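Kobori 2000 spinning reel: long-term review

The Kobori 2000 is a front-drag spinning reel aimed at light estuary work: bream, flathead, whiting and the occasional school-size trevally. I bought mine at full retail in July and have fished it through winter and spring, mostly from a kayak on brackish water. It replaced a Celance of the same nominal size, and I make comparisons with that reel where they are useful.

Body and rotor

The body is a graphite composite with an aluminium side plate. Under a locked drag and a bent rod there is slight flex at the reel foot, visible if you sight along the stem. It has no measurable effect on line lay. The Celance is stiffer here, and heavier. The rotor is also composite and was well balanced out of the box, with no wobble at high retrieve speed.

The bail is a one-piece wire that closes by hand with a firm click. It can also be tripped by turning the handle, though the action is stiff enough that I close it manually every cast. Line roller rotation was free when new. By the end of the second month it had begun to squeak on the retrieve under load, and a single drop of light oil fixed it. The roller runs on a bushing at the factory. A bearing of the correct size will drop straight in, and I would do that on day one if I bought another.

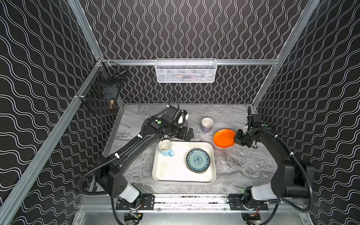 Drag

The stack uses oiled carbon washers under the spool and a single felt washer above. Start-up is smooth at the light settings, where it matters most with four-pound leader. Adjustment range is good – the knob takes a little over two turns from free spool to lock, so small corrections mid-fight are easy to make. The clicks are distinct enough to feel with cold fingers.

At the upper end the drag is less convincing. Past three-quarters of the stated maximum it pulses slightly, and on a long run by a salmon off the rock wall the output rose noticeably as the spool warmed. For the intended species this is academic. Anyone planning to use the reel on larger fish should buy the next size up.

Line capacity and lay

I spooled it with 200 metres of eight-pound braid over a short mono backing, which filled the spool to within two millimetres of the lip. Lay is even with the supplied shim in place. Removing it produced a pronounced forward taper and two wind knots in one session, so it went back in.

Casting was tested on a seven-foot, two-to-four-kilo Tuststead rod with a seven-gram metal blade. I measured ten casts on an oval with negligible wind. The Kobori averaged 31 metres and the Celance 28, both on fresh braid from the same bulk spool. Some of that difference will be down to spool lip profile, and some to the Celance being filled a touch lower. I would not buy either reel on the strength of it.

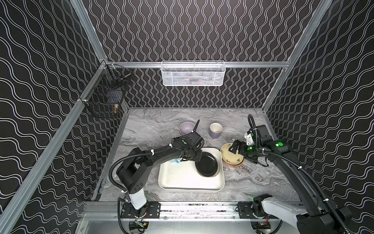
Gearing and handle

Retrieve is smooth without being silky. There is a faint gear feel on slow rolls that you notice with lightly weighted plastics and lose entirely with hardbodies. It hasn't become worse. The handle screws directly into the drive gear, with no through-bolt, and there is no play at the join. The knob is a flat EVA paddle that stays grippy with slime on it. Left-hand and right-hand retrieve are both possible, and the threaded cap on the unused side should be checked for tightness now and then. Mine backed off once on the water.

Anti-reverse has not slipped, including on mornings near freezing. There is no switch to disengage it.

Maintenance and corrosion

Sealing is limited to a rubber gasket at the side plate and a lip seal on the main shaft. After each trip I tightened the drag, rinsed the reel under a gentle tap, backed the drag off and left it to dry in the shade. The only corrosion so far is light spotting on the bail arm screw.

Opening the body takes four screws and a small Phillips driver. Factory grease was sparse on the pinion and generous everywhere else. I cleaned it out and repacked with Pero blue marine grease, after which the retrieve was marginally heavier and quieter. The schematic in the box is legible, and the parts numbers on it match those on the distributor's site. A replacement bail spring took nine days to arrive.

Verdict

Good light drag, adequate body, under-specified line roller. Recommended for estuary use up to six-pound leader, with the bearing upgrade. Spare spools are sold separately and are overpriced.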